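4. Fitting the Jirna door closer

Read this section through before you drill. The closer suits inward and outward opening doors up to 40 kg. For heavier doors, use the Irnora bracket set (sold separately) and follow the leaflet supplied with it.

You will need: a pencil, a tape measure, a drill with a 3 mm bit, a cross-head screwdriver and the paper template from the box.

4.1 Checking the doorway

1. Open the door fully and let go. If it swings by itself, the hinges need adjusting first. See section 3.

2. Measure the gap above the door. The arm needs at least 15 mm of clear space.

3. Check that the floor covering does not drag on the door at any point in its swing.

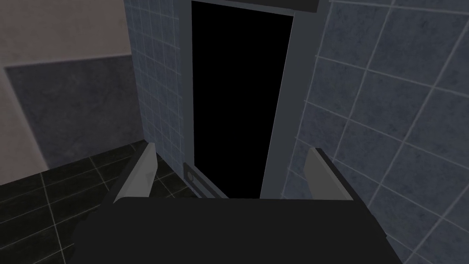
4. Decide which side the closer will go on. On the pull side, the body is fixed to the door and the arm to the frame. On the push side it is the other way round, and you will need the second set of holes on the template, marked P.

Note: The Mabuza model has a shorter arm and uses its own template. The two are not interchangeable.

4.2 Marking and drilling

1. Tape the template to the door with its edge on the hinge line. The centre of the body should be 200 mm from this line.

2. Mark the four body holes and the two arm holes with the pencil.

3. Remove the template and drill each hole to a depth of 30 mm.

CAUTION: Do not drill right through a hollow door. Use the sleeve bolts in bag C.

4. Screw the body in place with the adjusting valves facing the hinges. Tighten the screws by hand.

5. Fit the arm to the spindle and press the cap on until it clicks.

6. Fix the shoe to the frame and join the two halves of the arm. With the door shut, the front half should stand square to the door. 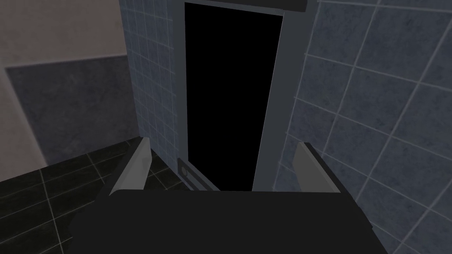 4.3 Setting the closing speed

Valve 1 controls the main swing and valve 2 controls the last part before the latch.

1. Open the door to a right angle and release it.

2. If it shuts too fast, turn valve 1 clockwise by a quarter turn. Try again.

3. If the latch does not catch, turn valve 2 anticlockwise by an eighth of a turn.

CAUTION: Never unscrew a valve completely. Oil will escape under pressure and the closer cannot be refilled.

The oil thickens in cold weather, so a closer set in summer may need a small change by February. Spare arms and caps can be ordered from the Cevusside parts desk. Quote the number stamped on the underside of the body.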